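Quiénes somos – Brunholm, organización de mesas y puestos de trabajo

Brunholm diseña y distribuye cestas de alambre, bandejas y recipientes para bebida destinados a oficinas, aulas y salas de reunión. 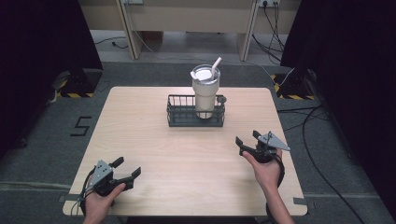 El catálogo actual comprende 356 referencias en stock permanente. Todas se definen a partir de una misma pregunta de diseño: qué objetos permanecen sobre una mesa durante la jornada y qué superficie ocupan cuando están agrupados. Un vaso térmico alto, con tapa y pajita, tiene una huella pequeña y un centro de gravedad elevado. Colocado dentro de una cesta baja de malla abierta, queda retenido por los laterales y sigue siendo accesible desde arriba. La cesta se levanta con todo su contenido al limpiar el tablero.

Líneas de producto

Serie Useo. Cestas rectangulares de varilla metálica, de perfil bajo, con base maciza y laterales abiertos. La base maciza evita que los objetos de diámetro reducido se inclinen entre varillas. Acabado gris oscuro de serie; otros colores bajo pedido mínimo de 400 unidades.

Serie Kahraman. Vasos aislados con cuerpo mate y tapa desmontable. Las tapas y las pajitas se suministran también como recambio suelto, con código propio. El ancho del cuerpo disminuye hacia la base, de modo que el vaso entra en las cestas Useo sin rozar el borde.

Complementos. Separadores, posavasos, etiquetas en blanco y fundas de transporte.

Criterios de diseño

La altura de la cesta se fija por debajo de la mitad de la altura del recipiente más alto previsto. Una pared mayor dificulta el agarre del vaso y oculta los objetos pequeños. El peso de la pieza vacía debe permitir desplazarla con una mano. Los cantos inferiores no llevan remates metálicos vistos, que marcan los tableros de madera clara con el uso diario.

En mesas cuadradas recomendamos situar la cesta hacia el lado opuesto al usuario. La mitad anterior del tablero queda así disponible para trabajar con ambas manos – esta disposición es la que utilizamos en las fichas de montaje y en las propuestas para salas compartidas.

Instalaciones y suministro

El almacén y la oficina técnica están en el polígono Wusari, en una nave de 1.131 m². La recepción de mercancía, el control dimensional y la preparación de pedidos se realizan en la misma planta. Durante el último ejercicio se prepararon 3.543 pedidos, en su mayor parte para centros de formación y empresas de equipamiento de oficina.

Los pedidos confirmados antes de las 12:00 salen el mismo día laborable, salvo acabados especiales. El almacén cierra la segunda quincena de agosto.

Documentación y muestras

Cada referencia dispone de ficha con medidas exteriores e interiores, peso, acabado e instrucciones de limpieza. Las fichas se solicitan a través del formulario de contacto, indicando el código de artículo. Se envían muestras a profesionales, con un máximo de dos piezas por solicitud – el importe se descuenta del primer pedido.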